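Jondow Twin Gripper Kit: a student club review

Our robotics club at Evatley signed up for the cloth folding track this year, so since April I've spent a silly amount of my life with a Jondow gripper in each hand. A couple of people from other teams have asked whether the kit is worth the money, and I got tired of typing the same answer in the chat, so this is the long version.

Quick background if you're not on the folding track. You hold one gripper in each hand, you fold the laundry the way you'd want the robot to fold it, and the cameras save the whole thing. Every team has to turn in 500 usable folds before they're allowed near the arm at Virnelgate. That's a lot of shirts! We paid $300 for the pair, used, from a team that had moved on to the maze track. I've seen new pairs go for a good deal more.

We work on a big bed with nothing but the fitted sheet under the laundry. A table is easier on your back, but the track rules say the surface has to be soft, and a mattress that gives a little under the fingers turns out some very different grabs. You learn fast to come in low and wide.
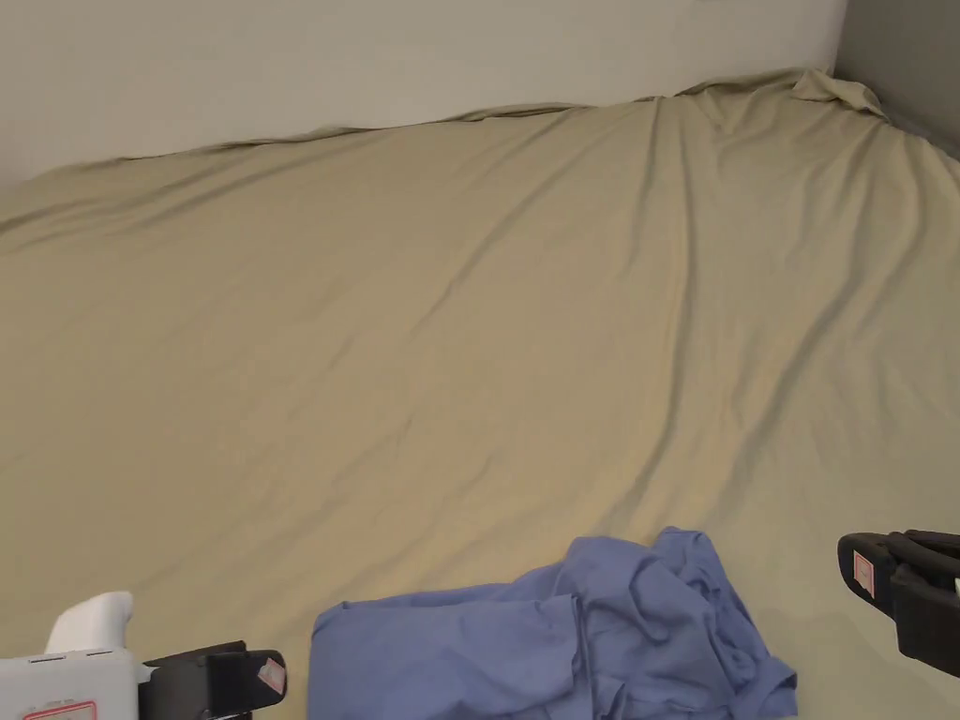 How the fingers do on fabric

Pretty great, with one complaint. The close is smooth and even, and I never felt one side getting ahead of the other. Thick stuff like denim or a sweatshirt is a joy. You pinch, you lift, it stays put. Thin T-shirts are where I started muttering, because you can pick up the shirt and a pinch of the sheet along with it, and then the whole sheet comes up like a tent. Samuele Serra, who does most of our left-right folds, figured out that if you drag the cloth toward you a tiny bit before you squeeze, you only get the top layer. That one habit saved us more takes than any setting in the app.

Collars are still hard. So are cuffs, if they've turned inside out. I usually open the cuff first and take that as its own move, then go for the long fold.

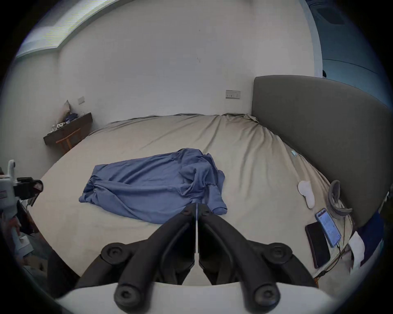 The other thing to know is how much your wrists will hate you the first week. The grippers aren't heavy, but you're holding them out in front of you and trying not to wobble, and after 30 minutes I start getting sloppy. We swap people at that point now, no arguing. (I argued. I lost. My folds were crooked.) If you've got small hands, try before you buy. Encarnación Montes wraps the grips in Caputo tape, the stretchy sports kind, and says it makes a huge difference on the squeeze.

Setup and the app

Setup is the part I'd knock a star off for. Pairing takes a few tries, and the app wants you to do the left gripper first every single time, which it mentions in a footnote. Once it's paired it's solid. Uploading is slow on our Wi-Fi, so we leave it running over dinner and check the files on Wednesday, when we all meet anyway.

The review screen is nicer than I expected. You can scrub through a take, mark the start and the end, and toss it if you fumbled. I toss plenty. I'd love a way to flag "good fold, bad start" so I could trim it later, and there isn't one yet. 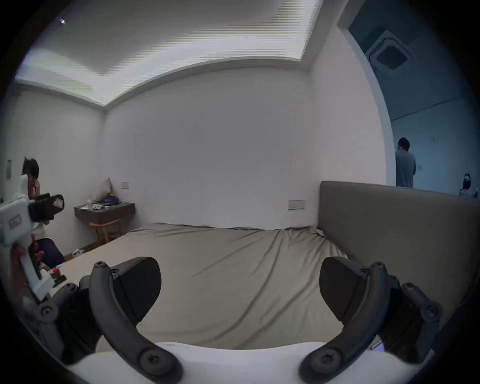 Can one person run a session alone?

You can, but it's slow going. One person has to put the grippers down, mess up the laundry, pick the grippers up again and start the next take, and the putting down and picking up eats most of the evening. With a second person to reset the cloth you'll move along much faster, and that person can also tell you when you've missed a corner.

Wear and tear

After all these weeks the fingers still line up and the screws have stayed tight, apart from one that Samuele snugged up early on. The finger surfaces pick up lint like crazy, dark towels being the worst. A damp cloth between rounds takes care of it. Let them dry before the next grab or the fabric sticks to the finger when you open up.

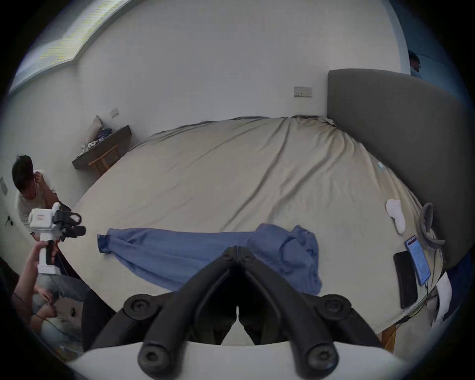
I also want to put in a word for changing up how the shirt starts out. We did a big batch early on where everything began nice and flat, and our mentor at Virnelgate sent us right back to do messy ones too – sleeves crossed, half rolled, tossed down any old way. It's more fun like that, to be fair, and the kit handles a lumpy pile better than I do.

Would I buy it again? Used, for what we paid, yes, in a heartbeat. New, I'd want the pairing fixed first, or at least moved out of that footnote. Four stars from me. Encarnación says three and a half, but she's the one who does the uploads.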